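Opinion / Manipulation and Methods

Folding Scores Should Start From the Crumple

October 30, 2019
By Kojo Asamoah

Most published results on cloth folding report one number, the success rate, and most of them measure it from a shirt that a person has laid flat on the table with the sleeves out. I think that number should be dropped from abstracts, or at least moved to second place behind a score taken from an unprepared start.

The argument against me is practical. A flat start is repeatable. Two labs can agree on what it means, and a trial takes a couple of minutes to reset. Donnie Rennie made this case at the Plilville workshop in January, and he made it well: if the initial state is uncontrolled, a drop in score may come from the policy or from an unlucky heap, and with 80 trials per condition there is no clean way to separate the two. I accept the statistics. I do not accept the conclusion, because the flat start removes the part of the task that is hard.

Consider what a bimanual fold asks for. One gripper holds, the other moves, and the holding gripper has to know whether it has one layer or several. Starting flat, layer count is known at every step, since the policy made each layer itself. A scripted sequence with fixed waypoints does well under those conditions. Cameron Buchanan ran one against the learned policy in the Forsyth tests and the gap was 3 points. From a dropped shirt the script finished none of its trials.

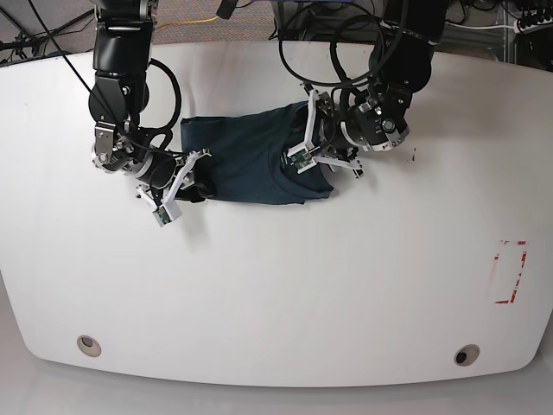

The second problem is how the end state is judged. The usual measure is overlap with a target rectangle, computed from an overhead view. Overlap is cheap and it is blind to height. A sleeve rolled into a lump under the top layer scores the same as a sleeve lying flat, provided the outline matches. Tipene McKinnon's group at Kundomura adds a thickness check at up to 8 points on the folded stack, and their ranking of methods comes out in a different order than the overlap ranking. That alone should worry anyone who has tuned a policy against overlap for a year.

The third problem is at the fingers. Papers describe a grasp as a point and an angle. For rigid parts that is close enough. For a knit garment the outcome depends on how much material is between the pads and what the material behind them is doing, and neither quantity shows up in the overhead view at all.

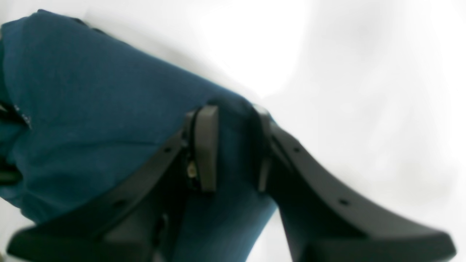
Wrist view: teal fabric pinched between the contact pads, with more of it bunched below the grip.

A policy that trains on overhead frames only will treat a pinch like that the same as a clean edge grasp. Wrist views help, and the Protora benchmark now accepts them as input, but it still does not score grasp quality. It could. Hand labeling every grasp as single layer, multiple layer or missed is dull work and well within reach of a small lab. Patricio Jara's objection is that labelers disagree on the multiple layer cases. They do, and the rate of disagreement can be printed next to the score.

What I would ask for is modest. Report the flat start if you like. Report a dropped start beside it, from a fixed height, with the drop procedure written down. Publish the failed trials along with the good ones - video is enough. Give the thickness of the finished stack. Keep time per fold in the table, including regrasps, and stop excluding trials where an operator straightened the cloth by hand. Those trials are failures and should be counted as failures.

Scores will fall, in some cases to the point where a method that looked finished no longer does. Reviewers will need to accept that a lower figure from a dropped start may describe a better system than a high figure from a flat one. I would rather review that paper.

Contact the editors | Copyright 2019, all rights reserved | Back to top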